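Home | Cells | Manuals | Spare parts | Forum | Log in

Mesotari Disassembly Cell — Set-up and Care Guide
Section 6: Preparing the cell for desktop towers
Revised September 22, 2025. Text by Elis Sayce.

This section is for the person who changes the cell over from another job to desktop towers, or who starts it again after a longer stop. It supposes that Section 4 (mounting the arm) and Section 5 (network and safety chain) are finished and signed. If you only want to replace the finger plates of the gripper, go to Section 9.

You will need: hex keys in metric sizes, the torque driver from the cell drawer, a grounded wrist strap, a soft brush, the empty parts fixture, and one scrap tower that nobody will miss. Please do not use a customer's machine for the set-up.

6.1 Before you switch on

1. Turn the main switch of the cell to OFF and hang your tag on it. Wait until the lamps on the controller are dark.

2. Clean the slotted work surface with the brush. Look into the slots also. Screws from the earlier job like to hide there, and one screw under a case is enough to make the height wrong on one corner.

3. Check every joint of the arm by hand for loose covers. Follow the gripper cable from the wrist to the base. It must have a free loop at the wrist and no sharp bend.

4. Check the bolts of the gripper plates with the torque driver. The value is printed on the inside of the drawer. Do not go over it, the threads in the plates are soft.

Note: If the cell came from Cadwaladr before January, the gripper has the older plates. They work for this job, but the opening is smaller, and you must choose "narrow" in step 12.

6.2 Fixing the tower and the parts fixture

5. Take off the side panel of the scrap tower. Lay the tower on its side on the work surface, with the open interior facing up.

6. Remove all power cords and wait five minutes before you reach inside. Do not open the power supply unit for any reason. The cell does not need it open, and the parts inside can hold a charge.

7. Clamp the tower so that it cannot slide. Push it with your hand from each side. A small movement here becomes a crooked pull later, and a crooked pull breaks the slot on the board.

8. Put the parts fixture to the left of the tower and screw it down. The drive goes to the upper end, the CPU pocket is below it, and the long place for memory sticks is at the lower end.

CAUTION: The tall post of the fixture is higher than most people expect. When you move the arm by hand, always lift first and then go sideways.

6.3 Teaching the positions

9. Take your tag away, switch on, and home the arm. Keep the speed at the lowest setting until the end of this section.

10. Open the program TOWER in the Pluninov teach panel. Record the corner points in the order the panel asks for. If you touch a wrong corner, press Back — do not press Cancel, because Cancel deletes all the points.

11. Set the safe height to 188 mm over the work surface. The arm returns to this height between parts. For towers with a tall cooler, remove the cooler by hand before the program starts.

12. Choose the gripper type and enter the closing force. For graphics cards we use 27 N with the standard plates. More force does not hold the card better, it only marks the cover.

13. Teach the grip point for the card. The plates must close on the solid part of the card and not on a fan or on the gold contacts. Release the latch of the slot and the bracket screw by hand before the first try.

14. Run the single step "Lift card" and stop the program when the card is free of the case. The card should hang upright in the gripper. Look at it from two sides before you continue. If it leans, lower it again, open the gripper, and repeat step 13.

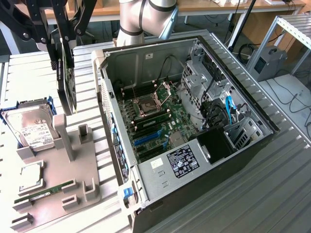 15. Run "Return card". The card must come back over its slot without touching the drive cage or any cable. Tie back cables which stand up in the way.

16. Teach the places in the fixture, one after the other. Use scrap parts only. For the CPU, approach from straight above and watch the open socket when you work near it. The pins cannot be repaired in this workshop.

17. Save under a new name with your initials. Leave the original TOWER file as it is.

6.4 If something is wrong

The card slips down in the gripper: clean the inner faces of the plates with alcohol and let them dry. If it still slips, teach the point again a little lower on the card.

Message 123, "Height not reached": the case is not flat, or the safe height was typed in the wrong unit. Check the slots under the case first.

Message 143, "Force lost": the gripper cable has a bad contact, mostly at the wrist plug. Switch off, unplug, look for bent contacts, plug in again until it clicks.

The arm stops above the fixture with no message: a joint is too near its limit. Move the fixture closer to the tower and repeat step 16.

Next: Section 7, Weekly care | Previous: Section 5

Comments (3)

Emlyn Rowlands: In step 11, is the safe height measured from the top of the work surface or from the bottom of the slots? We lost a morning with this.

Elis Sayce: From the top of the surface. I will write it more clearly in the next revision, thank you.

seltonbench: Same guide works for us with the Selton clamps, but you have to turn the left clamp around or the gripper hits the handle on the way to the fixture. Message 143 was the wrist plug for us too.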